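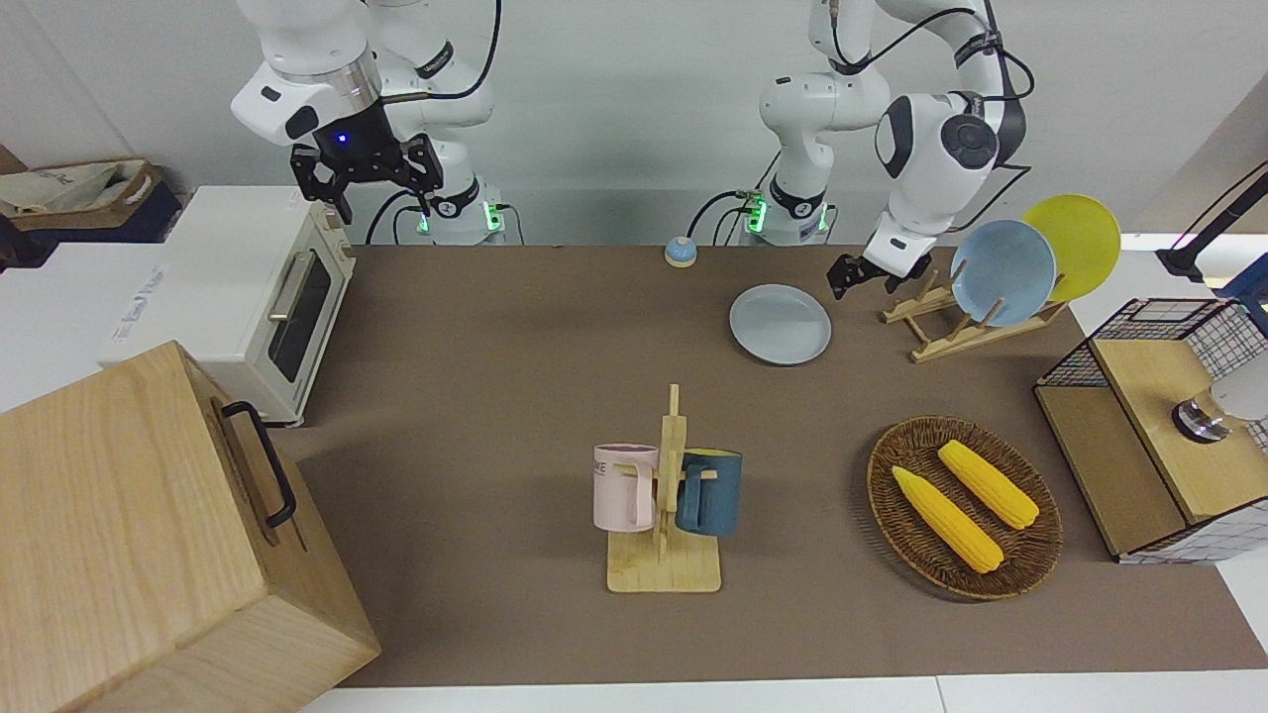 # Drallus Hand Grain Mill, Model 12

Price: $200, burrs and clamp included
Order number: 1256
Last change to this page: November 19, 2022

The Drallus is a hand mill for dry grain. It grinds wheat, rye, barley, rice, dry field corn and most dry beans. You turn the crank, the grain goes down from the hopper between two steel burrs, and the meal falls into a bowl which you put under the mouth of the mill. It has no motor and no electrical parts.

We sell it from our shop in Mulbridge, and we also repair it there. Many of the mills that come to our bench have been in use for a long time, and usually they need only a new bearing or a good cleaning.

## What is in the box

- mill body with hopper
- crank with wooden handle
- one pair of steel burrs, already mounted
- table clamp with two rubber pads
- stiff brush
- printed instructions

A bowl is not included. Any bowl which fits below the mouth will do. A wide and low one is better, as the flour makes less dust when it falls a short way.

## Data

| | |
|---|---|
| Weight with clamp | 12 pounds |
| Body | cast iron, tinned |
| Burrs | hardened steel, replaceable |
| Hopper | holds 6 cups of wheat |
| Setting | continuous, by a screw with lock nut |
| Direction of turning | clockwise |
| Warranty on the body | 12 years |
| Warranty on the burrs | none, they are a wearing part |

## Where to fasten it

The clamp needs a table with a straight edge and a free space under it. Tables with a deep apron or a drawer directly below the top are difficult. Please look under your table before you order. Glass and thin stone tops are not suitable, and we do not take back a mill for this reason if it was already used with grain.

Tighten the clamp by hand only. After the first cup of grain, tighten it once more. If the table itself moves when you crank, let somebody lean on the other side, or use a heavier table. Put the mill where your elbow can make the full circle. In small kitchens people often forget the wall.

A mat on the table is allowed if it is thin and hard. On a soft one the clamp will slowly become loose.

## Setting the burrs

Turn the screw until the burrs touch and you hear them rub a little. Then go back one quarter of a turn. From this position you work toward coarser, never toward finer with an empty hopper. Steel on steel without grain between will make the burrs dull in a few minutes, and the metal goes into your next flour.

For cracked grain, open the screw two full turns. For bread flour, grind two times: first coarse, then fine. It sounds like more work, but each pass is light and your shoulder will thank you. Pancake meal can be done in a single pass.

Every grain behaves differently. Rye is slightly softer than people expect and likes to stick. Rice is hard, dry and very good for cleaning the burrs at the end – we use a half cup of cheap white rice for this.
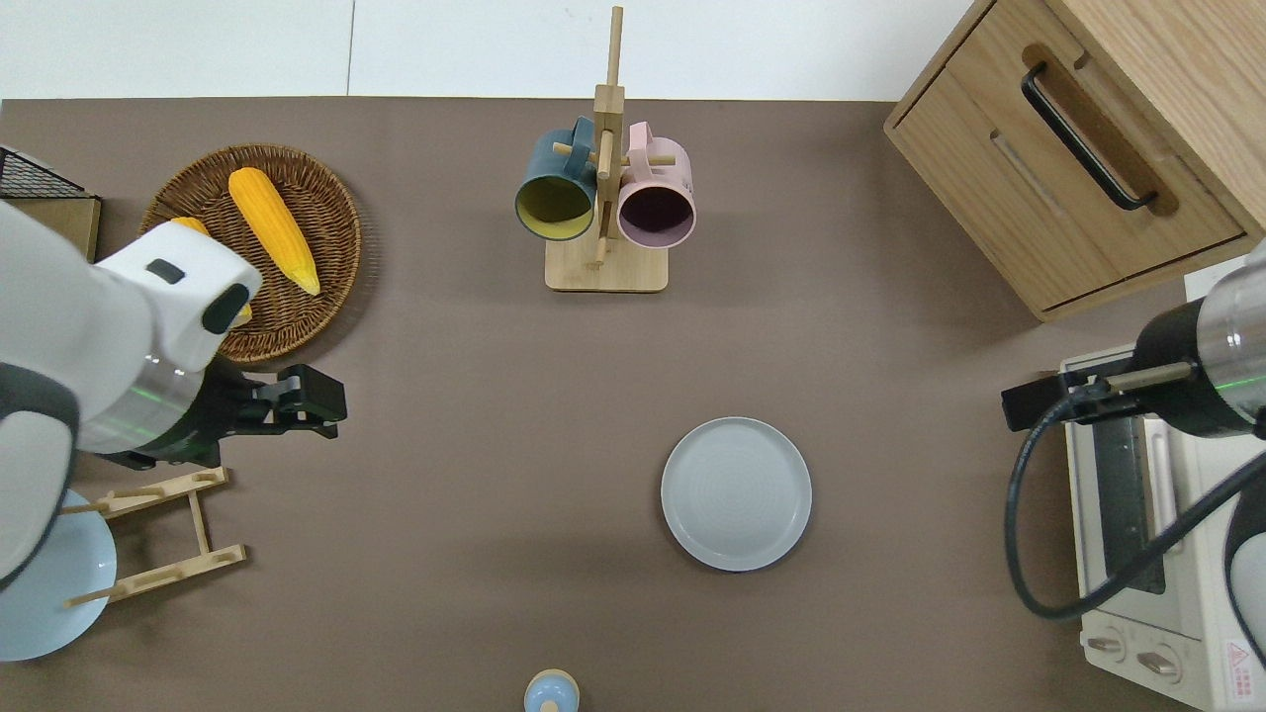 Hanane Zerouali wrote to us that she had set her mill exactly as the old instructions said and the flour still came out like sand. She had been grinding everything in one pass, and she asked whether her burrs were already finished. After she changed to two passes with the same burrs, she said, her bread was lighter, but she would like us to print this in bold letters.

We have changed the instructions since then. If your mill came with the gray booklet, write to us and we will send you the new one without cost.

## Corn

Corn is the reason for most of the letters we receive, so it has its own section.

Only dry field corn, flint corn or popcorn may go into the hopper. The kernels must be so dry that they break under a hammer and do not flatten. Fresh sweet corn will make a paste which fills the grooves of the burrs, and then the mill must be opened and washed. If you want to dry your own, leave field corn on the ear in an airy place until the kernels come off easily with the thumb.

Popcorn is the hardest thing the mill can take. Fill the hopper only to the half, begin coarse, and turn slowly. For polenta the second pass is enough. For fine corn flour you will want a third one, and a sieve.

Cooked corn for tortillas is wet, and the standard burrs are not made for it. Crescencio Ventura at our bench cuts a special pair with deeper grooves. They are sold under the name Stenlow and can be mounted in every Model 12. Please dry them with a cloth and in a warm oven directly after the washing.
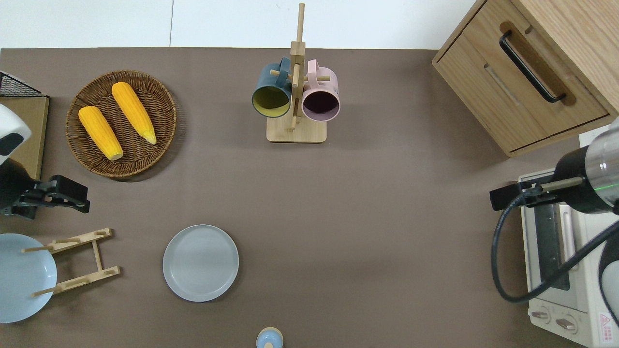
*Corn in the basket, mugs on the stand.*

## Cleaning and care

Brush the burrs after each use. Do not wash the mill if you have ground only dry grain. Water stays in the screw thread and makes rust there, where you see it too late.

Oily seeds such as flax or sesame should be mixed with wheat, one part seeds to four parts wheat. Alone they will close the grooves.

Put one drop of food-grade oil on the shaft every month, or more often if you bake every day. When the crank begins to squeak, you have waited too long, but no damage is done yet.

## Spare parts

- Standard burrs, pair: $48
- Stenlow burrs for wet corn, pair: $62
- Rubber pads for clamp, two pieces: $4
- Handle, wood, with bolt: $15
- Essien hopper extension, for bigger quantities: $26

The Essien extension fits on mills made after the change of the hopper rim. The older rim is rolled, the newer one is flat. If you are not sure, send us a photo of the rim.

## Delivery and repair

We send the mill in one carton by parcel service. Orders that arrive before noon leave the shop on the next working day. In July the shop is closed for two weeks and we answer letters only after.

For a repair, please take the grain out first, and pack the crank separately so that it does not hit the body. Put a note in the carton with your name and what is wrong. Perla Bautista will call you with the price before any work begins. If you do not want the repair, you pay only the postage back.

Mills can also be brought to the shop in person. Ring at the side door.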